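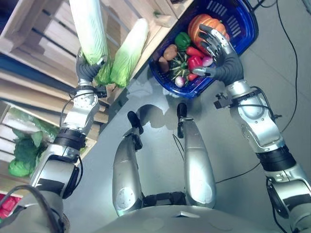 Fig. 4 -- Exercice du marché, vue de la caméra de tête. Chou chinois en main gauche, main droite dans le panier bleu.

4. L'exercice du marché

Cette section suppose que vous avez terminé la section 3 (mise sous tension, test des articulations, arrêt d'urgence) et que personne n'a perdu le carnet de bord. Si le carnet est perdu, retournez à la section 1, puis cherchez sous l'imprimante.

L'exercice consiste à faire passer des légumes d'un étalage à un panier, puis du panier à l'étalage, avec un robot humanoïde qui n'a jamais eu faim de sa vie. Il sert d'épreuve principale aux équipes du club Wirwood et compte pour la validation du second semestre. Les nouveaux le trouvent facile jusqu'à leur premier oignon.

4.1 Préparer l'étalage

1. Posez les deux cageots en bois clair l'un au-dessus de l'autre, du côté gauche du robot. Celui du haut doit rester accessible sans que le coude vienne frotter contre les lattes.

2. Vérifiez la stabilité en poussant le cageot supérieur du plat de la main. S'il bouge, recommencez. S'il ne bouge pas, poussez un peu plus fort : le robot, lui, ne se retiendra pas.

3. Garnissez les cageots. Les légumes à feuilles vont à gauche, les choux chinois là où la main gauche peut en saisir la base. Un chou peut rester appuyé en biais contre le bord d'un cageot, cela fait un bon cas difficile pour les équipes avancées.

4. Placez le panier bleu devant le robot, au-delà des pieds, à portée de la main droite. Tournez-le de façon que la caméra de tête en voie le fond.

5. Remplissez le panier selon la fiche de lot. Le lot standard comprend une courge orange, des poivrons, des pommes de terre, une courge rayée, un oignon et de l'ail. Évitez de tout trier par couleur. L'équipe Saner l'a fait en novembre, a obtenu un score superbe, puis a découvert le jour de la démonstration que son programme reconnaissait surtout l'ordre de rangement.

Note : les légumes du lot ne se mangent pas. Cette note a été ajoutée après un incident que la rédaction ne souhaite pas développer.

4.2 Placer le robot et les câbles

1. Amenez le robot en position basse, jambes en avant, torse face au panier. Les deux pieds restent en appui sur le sol pendant tout l'exercice.

2. Coupez le couple des jambes dans l'onglet Posture de Serix. Le bouton s'appelle « Repos ». Le bouton voisin s'appelle « Reprise » et fait exactement ce que l'on craint.

3. Faites passer le gros câble noir par la droite, au sol, en lui laissant une courbe large. Un câble tendu tirera sur le robot au plus mauvais moment, et un câble en boucle serrée finira autour d'une cheville, de préférence la vôtre.

4. Contrôlez les câbles fins qui longent les avant-bras. Ils doivent former une petite boucle souple près du poignet. Pliez le poignet à la main dans les deux sens : si la boucle disparaît complètement, redonnez du mou.

5. Dégagez le sol autour de l'étalage. Sacs, vestes, gobelets et camarades assis en tailleur sortent de la zone avant l'étape suivante.

ATTENTION. Ne passez jamais la main entre le bras et les cageots lorsque les moteurs sont actifs. Pour ramasser un légume tombé, annoncez « pause », attendez que l'opérateur réponde « pause », puis ramassez. Un hochement de tête n'est pas une réponse. Un pouce levé non plus.

4.3 Régler les mains

Les deux mains ont plusieurs doigts articulés et la même interface de réglage. Elles n'ont pas pour autant le même caractère. Réglez-les séparément, et enregistrez deux profils distincts.

1. Ouvrez Serix, puis Mains, puis Profils. Chargez « marche_base » (sans accent, le logiciel les digère mal).

2. Main gauche : choisissez la prise enveloppante. Les doigts viennent se fermer sur la partie pâle du chou, près de la base. Une prise dans les feuilles semble fonctionner pendant quelques secondes, ensuite on balaie.

3. Main droite : choisissez la prise par le dessus, doigts courbés, pouce écarté. Ce réglage convient aux objets ronds posés au sommet du tas.

4. Fixez le délai de fermeture à 1 000 millisecondes pour les deux mains. C'est lent. Cela laisse le temps à un être humain de dire « non, non, non » et à un autre de couper.

5. Réglez la force sur 2 pour les légumes à feuilles. Pour les courges et les pommes de terre, vous pouvez monter progressivement. Le niveau 9 existe dans le menu parce que le logiciel est fourni ainsi. Laissez-le dans le menu.

6. Lancez une fermeture à vide, puis une fermeture sur un légume tenu par la pince de maintien de l'établi. Pas sur un légume tenu par un membre de l'équipe, même volontaire.

Note : si un doigt se ferme en retard sur les autres, relancez l'étalonnage avant d'accuser votre code. S'il est toujours en retard après l'étalonnage, vous pouvez accuser votre code.

4.4 Vérifier la vue de tête

1. Affichez le flux de la caméra de tête dans Serix. Vous devez y retrouver le torse en bas, les deux jambes au centre et les deux avant-bras de part et d'autre.

2. Les cageots apparaissent à gauche. S'ils apparaissent à droite, l'option « miroir » est cochée. Elle l'est toujours après une mise à jour.

3. Regardez l'intérieur du panier. Au moins un légume du fond doit être visible entre ceux du dessus. Sinon, avancez légèrement le panier vers le robot.

4. Contrôlez la lumière. Des ombres douces au sol ne gênent pas. Une ombre dure en travers du panier sera interprétée comme un légume, et le robot essaiera de l'attraper avec une persévérance assez touchante.

4.5 Premier passage

Rôles minimum : un opérateur au clavier, une personne à l'arrêt d'urgence, une personne au carnet. La personne à l'arrêt d'urgence ne tient ni téléphone ni sandwich.

1. L'opérateur annonce « moteurs » à voix haute et attend la confirmation des deux autres.

2. Lancez la séquence « gauche seule ». Le bras saisit un chou, le lève, le maintient, puis le repose à l'étalage. Notez la prise obtenue : base, milieu ou feuilles.

3. Lancez la séquence « droite seule ». Le bras descend vers le panier et saisit l'objet du dessus. La main a le droit d'en frôler un autre avec le pouce. Elle n'a pas le droit d'en emporter un deuxième en passager clandestin.

4. Quand les deux séquences ont réussi séparément, et seulement alors, passez en « deux bras ». Réduisez la vitesse de moitié pour les premiers essais.

5. Après chaque essai, remettez les légumes en place selon la fiche de lot et remplissez la ligne du carnet avant de relancer. « Pareil que tout à l'heure » n'est pas une mesure.

6. Sauvegardez le journal sur le partage du club, dans le dossier de votre équipe. Comptez environ 1 000 lignes par passage complet. Un fichier de trois lignes signifie que l'enregistrement n'était pas activé. Toutes les équipes produisent un jour ce fichier de trois lignes.

ATTENTION. Si le robot lâche un objet, ne tentez pas de le rattraper au vol. Une courge par terre est un événement mineur. Une main d'étudiant sous une main de robot fait l'objet d'un formulaire de quatre pages, que Kam-wah Mok vous fera remplir en sa présence.

4.6 Problèmes courants

La main gauche monte avec une feuille et laisse le chou. Le point de saisie est trop haut. Dans Cibles, déplacez-le vers la partie blanche. Remplacez le chou s'il a perdu trop de feuilles pour ressembler à un chou.

La main droite reste au-dessus du panier sans descendre. Le bord du panier est vu comme un obstacle. Relancez la détection du bord. Si le problème persiste, vérifiez que rien n'a été accroché aux fentes de la paroi, en particulier une étiquette au nom de votre équipe.

Le robot confond l'oignon et l'ail. Oui. La méthode Tu, décrite en annexe, améliore les choses en ajoutant une seconde image prise sous un autre angle. Elle double aussi le temps de calcul, et l'équipe Tu vous en parlera volontiers très longtemps.

Le poivron rouge et le piment rouge sont comptés comme un seul objet. Écartez-les pour les premiers essais, puis rapprochez-les peu à peu. Le jury, lui, les mettra l'un contre l'autre.

Le bras s'arrête net et Serix affiche « limite souple ». Le cageot est trop près de l'épaule ou trop haut. Déplacez le cageot. Ne déplacez pas la limite souple.

Tout fonctionne dès le premier essai. Vérifiez que vous n'êtes pas en mode simulation.

4.7 Fin de séance

1. Faites reposer tout objet encore tenu avant de couper les moteurs. Hors tension, les doigts s'ouvrent à leur propre rythme.

2. Coupez les moteurs, puis l'alimentation, dans cet ordre. Débranchez le gros câble côté mur et enroulez-le sans le tordre.

3. Essuyez les doigts avec un chiffon à peine humide. Insistez sur l'extrémité gris clair, où la terre des pommes de terre aime s'installer.

4. Rangez les légumes frais au réfrigérateur du local, dans le bac marqué « ROBOT ». Les légumes trop fatigués vont au compost. Un chou est considéré comme fatigué lorsqu'il plie sous son propre poids.

5. Signez le carnet, notez l'heure, et remettez-le à sa place. Sa place n'est pas sous l'imprimante.

Pour la séquence chronométrée et le barème du jury, voir la section 5.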